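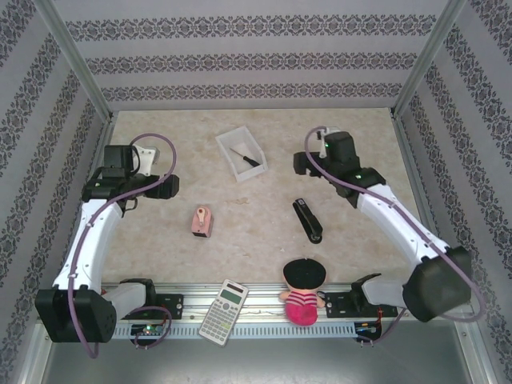
Jemwood Peel-and-Stick Wallpaper, Grey Scroll: three walls later

I bought four rolls of this in October, having been told by the man in the shop that hanging it was "basically stickers". I have since thought a good deal about that man.

The pattern first, as that is what you are paying for. It's a pale grey ground with bands of darker scrollwork, the sort of thing you'd find in the breakfast room of a seaside hotel with ideas. I like it. My brother-in-law Otakar says it makes him want to order kippers, and he has been asked to keep this to himself.

The backing paper comes off cleanly for the first 40 centimetres. After that the strip becomes aware of its own stickiness and tries to embrace you. Get a second person to hold the bottom. I did the first length alone on a Monday evening and ended up wearing part of it.

Matching the bands is the real work. The instructions give this one sentence and a drawing of a smiling woman. If your ceiling is level you will be fine. Mine was put up by someone with other things on his mind, so by the third length the scrolls had started to climb, and by the corner they were well on their way to the loft. Draw a proper line with a spirit level and ignore the ceiling completely.

Corners: don't wrap it round in one go. It looks lovely for an evening and then lets go with a noise like a slow zip. I cut mine, overlapped by a finger's width and went over the join with a seam roller. Those have stayed put.

It does lift and re-stick as promised, twice. The third time it brings some of the wall with it.

Cleaning is easy. Tea comes off, biro doesn't. I tried it over one patch of the old Lacson matt paint, which is slightly chalky, and it needed a coat of primer before it would hold at all. The label mentions this in very small type under the bar code.

At £16 a roll it's good value, and I'd buy it again for a single wall behind a bed or a bookcase. For a whole room I'd pay someone and go out for the day.

Four stars. The missing one is somewhere near the ceiling.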